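Dumpling Night Is Back at the Moulin Street Hall, and Yes, There's a Gear Swap

I have been waiting since spring to write this one. The Badorton dumpling night starts up again in August, same hall on Moulin Street, same squeaky side door, and this time there's a kitchen gear swap before the cooking starts, so bring whatever has been hiding on top of your fridge.

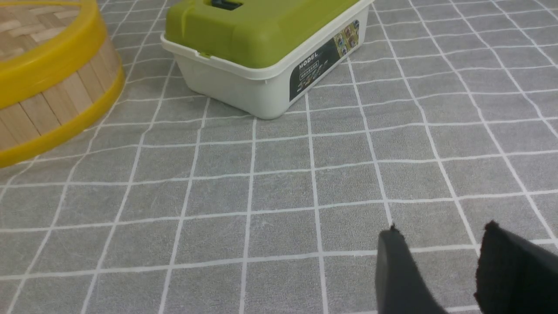

Steamers are what most of us want to talk about, so let's start there. Nerea Tejada has run the cooking side of this for as long as I've been going, and she asked me to pass along that steamers are the thing people fight over (politely!) at every swap she's ever been to. Any size is welcome. The one with the yellow bands around the top and bottom and the woven bamboo lid is the kind I'd happily carry home, and I say that as a person who already owns three. Storage boxes with lids are good swap material too, like the lime-green and white one, especially if you're the type who makes a double batch of filling and then has nowhere to put it. I am that type. My freezer is a disgrace.

The swap opens at 4:30 in the afternoon and the cooking gets going at 6. You don't have to bring anything to swap to come and eat, and you don't have to stay and eat if you just want to swap, although I'd think you were a little crazy. Tickets for dinner are $10 and kids under six get in free. There are 86 seats, which sounds like plenty until you remember that last year's were gone before I got around to telling my own sister. She still brings it up.

Now, the food. Nerea is doing pork and chive again, plus a mushroom and glass noodle one that I liked better than the pork last time and have been trying to copy at home ever since. Aisyah Ngau is new to the kitchen crew and she's making steamed buns with a sweet coconut filling. I got to try one at her place and then I got to try three more. She lines her baskets with cabbage leaves instead of paper, and if you end up at her table she'll show you how to fold them so they lie flat. There will be a vegetarian table, and the dipping sauces will be labeled this year! Last year I put the very hot one on everything and spent a good while standing by the water jugs.

If you want to learn the folding, get there for the cooking at 6 and find a spot at one of the long tables. The goal for the evening is 500 dumplings. We've never hit it. We got close once, and then somebody dropped a tray, and that's all I'm going to say, except that it was a very full tray.

A few notes on the swap itself. Things should be clean and in one piece. Bamboo that smells musty should stay home, and so should nonstick pans with the coating coming off. Efua Sowah is handling the tables and she'll give you a paper ticket for each thing you drop off, good for one thing somebody else brought. Knives go straight to Efua, wrapped in a towel please, and don't leave them in a bag on the floor. Anything left at the end goes to the thrift shop on Cloten Road, so if you want your old rice cooker back, grab it before dessert.

She's also looking for 25 dish towels, any color, any pattern, and you won't be getting those back.

Parking is the usual story. The lot behind the hall is small and fills up early, and the street is free after 5. I'm going to walk, mostly so I can carry my steamers in my arms like a proud parent.

Dinner tickets are on sale at the front desk of the hall in the mornings. Cash or card both work now, thank goodness. If you have a food allergy, tell them when you buy your ticket and they'll write it down for the kitchen.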